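Filed under: People & Work | Packing and storage

One Bag, One Table: Johanna Trummer on Packing

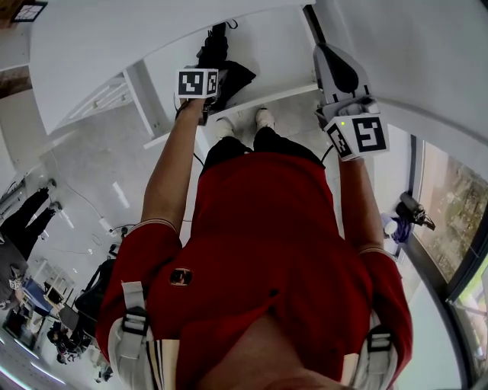

At the white table, seen from overhead.

Johanna Trummer packs bags for people who have to leave early and carry everything themselves. She runs the packing room at Ortner, a small equipment lender in Joltmont, and has done so since the shop moved out of its old basement. The room is plain. She likes a pale floor, she says, "so you can find a dropped buckle."

In July the shop sent out 169 bags, its busiest month so far. Trummer does most of the packing before nine in the morning, standing up. She took the chairs out in her first year.

"People sit down to pack and then they put in whatever they can reach," she says. "I'd rather walk over and get the right thing."

Her method starts with everything laid out on the table. Clothes go in rolled, shoes go at the bottom with socks inside them, and anything needed on the first night goes in last. She leaves the side pockets empty until the bag has been tried on. Straps are set with the bag full.

"An empty bag always fits," she says. "Put the weight in, then do the buckles. Shoulder straps first, and pull both sides the same amount."

Her colleague Urs Koller handles returns. He empties each bag, shakes it out and hangs it open overnight. Sand is the usual problem, followed by food wrappers. The two of them disagree about soft pouches. Koller would use one for every kind of item. Trummer allows two per bag, one for laundry and one for cables.

"Urs has pouches inside pouches," she says. "He can never find his charger."

Koller doesn't dispute this. "I find it eventually," he says. "And it isn't tangled."

The shop's stock list runs to 722 items, from rain covers to spare clips, and Trummer is rewriting it by shelf. The old list was alphabetical, with straps under both S and W, for webbing. She has finished the shelves by the door and expects to do the rest over the winter, when fewer bags go out.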